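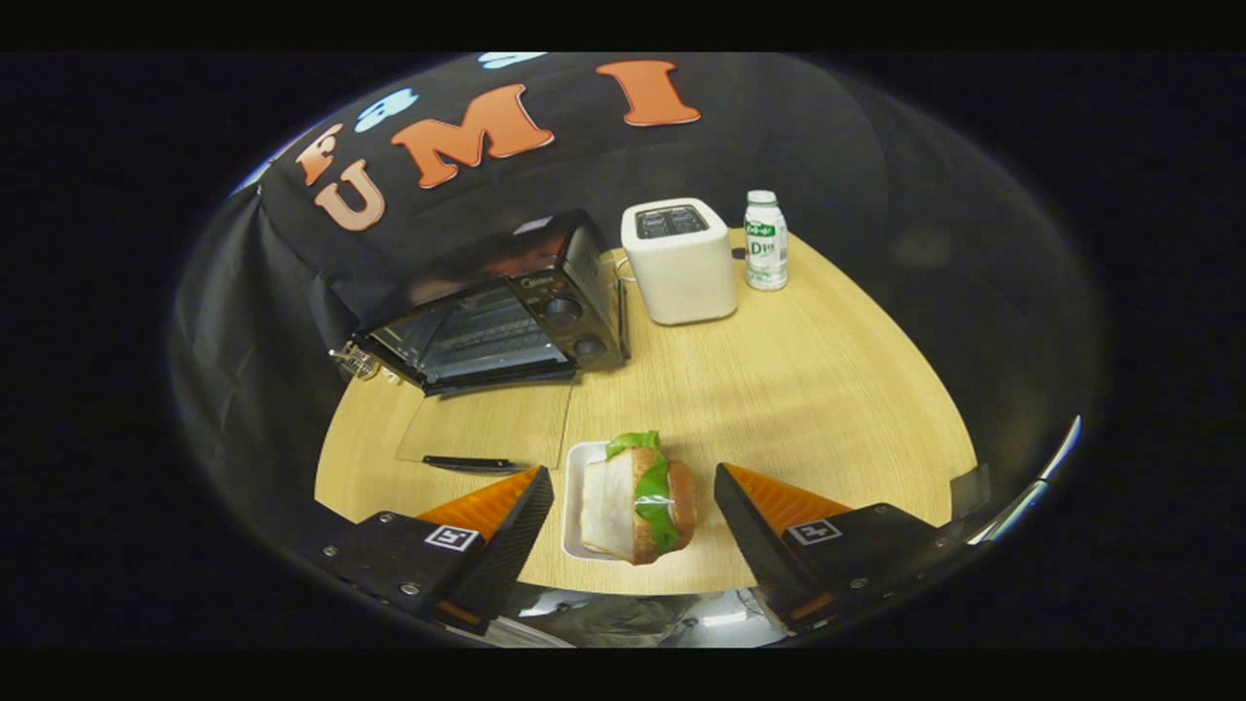 Chapter 3
Bread, Heat and the Small Kitchen

Think of the last sandwich you really enjoyed. Maybe the crust cracked a little when you bit down, and the lettuce was still cold and crisp against it. A sandwich like that depends on a string of choices about heat, and most of them are made in a minute or two at the counter. This chapter is about those choices, and it's one of my favorites in the whole book!

In Chapter 2 we worked with wet heat, which tops out at the boiling point of water no matter how high you turn the burner. Now we move to dry heat, where the temperatures climb and the surface of food starts to change color, smell and texture. Bread is the perfect thing to learn on. It's cheap, it reacts fast, and you can eat your mistakes (or most of them).

Two machines, two kinds of heating

Many small kitchens own a pop-up toaster, a toaster oven, or both. They look like cousins, and they both use hot wires or rods that glow when current runs through them. The difference is in how the heat reaches the bread.

A pop-up toaster holds each slice upright in a narrow slot with heating wires on both sides, only a finger's width away. Nearly all the work is done by radiation, the same kind of heat you feel on your face when you stand near a campfire. The slice browns quickly, and the middle often stays soft.

A toaster oven has a much bigger space to warm. Food lies flat on a rack, the rods sit above and below it, and the air in the chamber gets hot too. So you have radiation plus moving air, and a little conduction wherever the rack or a tray touches the food. It takes longer, but look at what you gain. You can warm a whole roll, melt cheese on an open sandwich, or crisp a crust that would never fit in a slot.

Mayuree Duangkaew, who tested the activities in this chapter with her Monday class, had her students toast one slice in each machine and then cut both in half. The cut edges started such a good argument about what "done" means that we've made it Activity 3.1.

What browning is

When the surface of bread dries out and gets hot enough, sugars and proteins start to react with each other. Cooks and chemists call this the Maillard reaction, and it makes hundreds of new flavor compounds. Notice the order: drying comes first. A damp surface can't get much hotter than boiling water until that water leaves, so a fresh, moist slice takes longer to color than one from yesterday's loaf.

Crusty rolls have already been through this once, in the baker's oven. Warming one again drives water out of the crust and brings back the crackle. Leave it in too long, though, and the inside dries out as well.

Where sandwiches come in

A sandwich is several foods that want different treatment. Bread likes dry heat. Lettuce hates it, and wilts as its cells lose water. Good sandwich makers heat the parts that gain from it, add the cool parts last, and take off any plastic wrap before anything goes near a hot rack.

Before you begin

Read the safety page at the front of the book again. Let the oven door cool before you touch the glass, keep crumbs out of the tray, and never put a fork in a toaster slot, even when it's unplugged.

Key words for this chapter: radiation, convection, conduction, Maillard reaction, crumb, crust, staling.

Start your kitchen notebook on a fresh page and write down which machines you have at home. You'll need that list for Activity 3.1, which begins on the next page.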